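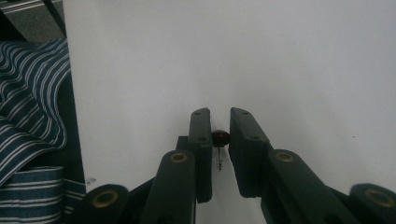 How to Hang Paper on a Wall With Pushpins and Still Like the Wall Afterward

A pushpin is a very small nail with a hat, and people treat it with less respect than it deserves. My first apartment on Tromotgate had 18 holes behind one calendar. The landlord, Stuart Goodall, found them all.

What you need: pushpins with round heads, a pencil, a level if you own one, and a dish for the pins. Pockets are not dishes.

1. Check the wall. Drywall and cork take a pin happily. Plaster may crumble, and brick will simply bend the pin and wait for you to leave.

2. Hold the paper up and make a faint pencil dot at each top corner. Step back to the far side of the room and look again. Your first dot was too low.

3. Pinch the pin by the head, point toward the wall, and set it on the dot. Go in at a slight downward slant so the weight of the paper pulls against the shaft.

4. Push with the pad of your thumb, slowly. If it stops dead, pull it out and move over a little. Do not get the hammer.

5. Do the other top corner before you touch the bottom ones. Anything up to poster size is fine with 4 pins. A postcard needs one, though it will spin whenever a door shuts.

To take a pin out, twist while you pull. Fill the hole with a dab of spackle on a fingertip, wipe it flat, and let it dry before painting.

Morenike Ugwu wrote in to ask about heavy frames. Use a proper hook. I learned this on a Monday, at 2 in the morning, from the sound.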